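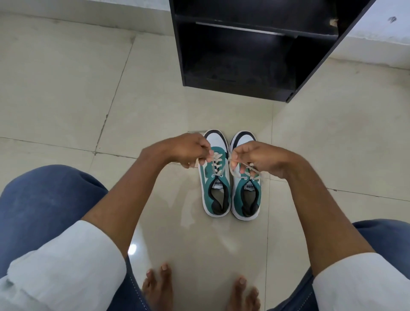

리투룸 오픈데이 다녀온 후기 (신발끈 작업 위주)

로봇/자동화 게시판 > 견학·전시

모터과열
4월 리투룸 오픈데이 다녀왔습니다. 브램웰 별관 1층이었고 오후 두 시 타임으로 들어갔습니다. 전에 여기서 울로가 신발끈을 묶는다 못 묶는다 말이 많았는데 직접 본 것만 적겠습니다.

순서는 이랬습니다. 먼저 30분쯤 회사 설명, 그다음 울로 시연, 마지막이 시범 수집실 견학. 설명은 머빈 애크로이드라는 분이 영어로 하고 옆에서 통역이 붙었습니다. 조작 쪽 책임자라고 합니다.

시연은 운동화 한 켤레를 판 위에 고정해 놓고 울로가 양쪽 끈을 잡아 당겨서 조인 다음 매듭을 짓는 내용이었습니다. 조이는 데까지는 잘 됩니다. 발등 쪽 교차된 끈을 하나씩 들어 올려서 느슨한 데를 없애는데, 이 부분은 생각보다 빨랐습니다. 매듭은 첫 번째 묶음(한 번 엮는 것)은 됐고, 리본은 네 번 해서 한 번 됐습니다. 실패한 세 번 중 두 번은 고리를 만들다가 손가락 사이에서 끈이 빠졌고 한 번은 고리가 꼬여서 직원이 정지시켰습니다.

수집실은 사람이 직접 신발끈을 만지면서 시점 영상을 남기는 곳입니다. 의자 없이 바닥에 앉아서 하는 자리도 있고 낮은 의자를 쓰는 자리도 있었습니다. 지금까지 신발끈 과제에 참여한 사람이 52명, 쓸 수 있다고 판정된 시범이 688건이라고 화면에 나왔습니다. 이걸 드릴든이라는 자체 도구로 구간을 나눠서 라벨을 답니다.

사진 촬영은 시연장만 됐고 수집실은 안 됐습니다. 질문 있으면 아는 데까지 답하겠습니다.

납땜연기
후기 감사합니다. 네 번에 한 번이면 작년 영상이랑 차이가 큰데요. 작년에 올라온 건 연속으로 성공하는 것처럼 보였습니다.

모터과열
@납땜연기 그 질문이 현장에서도 나왔습니다. 애크로이드 씨 대답은 작년 영상은 굵고 빳빳한 둥근 끈이었고 이번에는 일반 운동화에 들어가는 납작한 끈이라고. 조건이 다르니 비교하지 말아 달라고 했습니다.

세미콜론
납작한 끈이 훨씬 어려운 건 맞습니다. 둥근 끈은 어느 방향으로 잡아도 단면이 같은데 납작한 끈은 비틀리면 앞뒤가 뒤집히고 그게 카메라에서 잘 안 보입니다. 특히 흰 신발에 흰 끈이면 구분이 거의 안 갑니다. 저희 회사에서도 케이블 타이 말고 리본 케이블 집는 걸 해 봤는데 비슷한 이유로 접었습니다.

부산갈매기77
저는 좀 다르게 봅니다. 688건이면 이 작업에는 너무 적은 거 아닙니까? 물컵 옮기기도 그보다 많이 모읍니다. 끈이 납작해서 어렵다는 건 핑계 같고 데이터가 모자란 것 같은데요.

세미콜론
@부산갈매기77 건수만 놓고 보면 적어 보이는데 한 건에 뭐가 들어 있느냐가 중요합니다. 신발끈 한 번 묶는 데 잡기, 당기기, 엮기, 고리, 통과, 조이기가 다 들어갑니다. 구간으로 나누면 숫자가 꽤 늘어납니다.

부산갈매기77
그래도 고리 만드는 구간은 시범 하나에 한두 번밖에 안 나오죠. 당기는 구간만 잔뜩 늘어나 봐야 시연에서 본 것처럼 당기기만 잘하는 로봇이 됩니다. 글쓴이가 적은 결과가 딱 그렇잖아요.

모터과열
@부산갈매기77 그 점은 저도 비슷하게 느꼈습니다. 조이는 동작하고 고리 동작의 완성도 차이가 컸습니다.

초보메카
사람 손 시점 영상만으로 로봇이 배우는 건가요, 아니면 원격조종 데이터도 따로 있나요? 제가 이쪽은 공부 시작한 지 얼마 안 돼서 잘 모릅니다.

모터과열
@초보메카 둘 다 쓴답니다. 688건은 사람 시범이고, 울로를 원격조종해서 모은 건 295건이라고 했습니다. 원격조종은 한 건 찍는 데 시간이 오래 걸려서 늘리기 어렵다고 합니다. 사람은 금방 묶는데 조종하는 사람은 고리 하나 만드는 데 몇 분씩 걸린다고.

유압식
저도 같은 날 네 시 타임으로 갔습니다. 제가 본 회차는 리본이 한 번도 안 됐습니다. 세 번 하고 시간이 다 돼서 끝났어요. 대신 신발을 바꿔서 하는 걸 보여 줬는데 끈 구멍 위치가 달라져도 조이는 건 잘하더군요.

그리고 수집실에서 한 가지 덧붙이면, 참가자한테 묶는 방법을 지정하지 않는다고 합니다. 고리 하나를 만들어 감는 사람도 있고 토끼 귀처럼 두 개를 만들어 엮는 사람도 있는데 전부 그대로 받습니다. 저는 이게 문제라고 생각합니다. 방법이 섞이면 고리 단계에서 로봇이 중간쯤 되는 동작을 내놓습니다. 꼬여서 멈춘 것도 그래서 아닐까 싶고요.

세미콜론
요즘 모델은 방법이 섞여 있어도 한쪽을 골라서 끝까지 가는 편입니다. 평균 내서 이도 저도 아닌 동작이 나오는 건 예전 방식 얘기고요. 리투룸이 뭘 쓰는지는 모르지만 그걸로 단정하기는 어렵습니다.

유압식
@세미콜론 이론상으로는 그런데, 건수가 적을 때는 한쪽 방법이 몇십 건밖에 안 될 수도 있습니다. 저라면 처음에는 방법을 하나로 정하고 나중에 늘리겠습니다.

세미콜론
적을 때 하나로 정하는 건 저도 찬성입니다. 원인이 그거라고 하기엔 이르다는 얘기였습니다.

납땜연기
바닥 조건은요? 저희는 바닥 반사 때문에 고생했습니다. 광택 있는 타일에서 조명이 동그랗게 비치면 노출이 흔들려서 밝은 물체 경계가 날아갑니다.

모터과열
@납땜연기 수집실은 자리마다 바닥이 달랐습니다. 장판, 카펫, 타일 다 있고 일부러 섞었다고 들었습니다. 조명 반사도 굳이 없애지 않는다고 했고요. 집에서 쓸 로봇이면 어차피 그런 바닥을 만난다고 합니다. 울로 시연은 무광 판 위에서 했습니다.

부산갈매기77
수집은 아무 데서나 하고 시연은 무광 판에서 한다는 거네요. 타일 바닥에 신발 두 짝 그냥 내려놓고 해 보라고 하면 못 하겠군요.

유압식
고정 안 한 신발은 네 시 타임에 누가 부탁했는데 안 된다고 했습니다. 당기면 신발이 끌려온답니다. 사람은 발이 들어가 있거나 손 옆면으로 누르거나 하는데 울로는 양손이 끈에 가 있으니까 누를 게 없죠.

초보메카
사람도 빈 신발 끈 만질 때는 고정 안 하지 않나요? 저는 현관 바닥에 그냥 두고 하는데 별로 안 밀립니다.

세미콜론
@초보메카 사람은 위로 당기면서 힘을 계속 조절합니다. 신발이 들릴 것 같으면 바로 늦추고요. 운동화가 가벼워서 로봇이 조금만 세게 당겨도 딸려 옵니다. 손목 힘 센서가 있어도 그 정도 힘은 잡음에 묻힐 때가 많습니다.

핸들링9년차
물류 쪽에서 일합니다. 신발끈 묶는 로봇을 어디다 쓰는지 잘 모르겠습니다. 공장에서는 끈을 풀어서 느슨하게 끼운 채로 포장하고, 매장에서는 직원이 합니다. 돈 내고 살 곳이 있습니까?

모터과열
@핸들링9년차 같은 질문을 한 분이 있었습니다. 답은 신발끈 자체를 팔 생각은 없고, 얇고 잘 휘는 물건을 양손으로 다루는 기준 과제로 쓴다는 거였습니다. 실제 고객 과제는 포장끈하고 전선 정리라고 합니다. 포장끈은 이미 한 곳에서 시험 중이라는데 어디인지는 안 밝혔습니다.

핸들링9년차
포장끈이면 이해가 됩니다. 다만 우리 현장에 포장끈 자동으로 묶는 기계가 있고 잘 돕니다. 그것보다 나아야 할 텐데요.

부산갈매기77
동의합니다. 전선 정리 쪽은 좀 궁금하네요.

유압식
전선 쪽은 전용기로 안 되는 데가 많습니다. 제품마다 경로가 달라서요. 저는 거기에 쓸모가 있다고 봅니다.

납땜연기
다음 오픈데이 일정 나온 거 있나요? 참가 신청은 어떻게 하셨는지도 궁금합니다.

모터과열
@납땜연기 일정은 미정이고 하반기에 한 번 더 한다고만 했습니다. 신청은 홈페이지 양식으로 했고 소속 적는 칸이 있는데 저는 개인이라고 적었습니다. 이번에는 신청자가 약 800명이라 추첨했다고 들었습니다. 주차는 브램웰 본관 쪽에 해야 합니다. 별관 앞은 막아 놨습니다.

초보메카
그때 시범 참여도 해 볼 수 있나요?

유압식
네 시 타임에서는 희망자 몇 명 받아서 체험으로 시켜 줬습니다. 저도 한 켤레 해 봤는데 머리에 장비를 쓰니까 고개를 숙인 채로 있어야 해서 목이 아픕니다. 손이 화면 밖으로 나가면 다시 하라고 합니다. 체험으로 찍은 건 데이터에 안 넣는다고 했습니다.

모터과열
두 시 타임은 체험이 없었습니다. 네 시로 갈 걸 그랬네요. 발표 자료는 메일로 보내 준다고 했으니 오면 공개해도 되는 범위인지 물어보고 이 글에 추가하겠습니다.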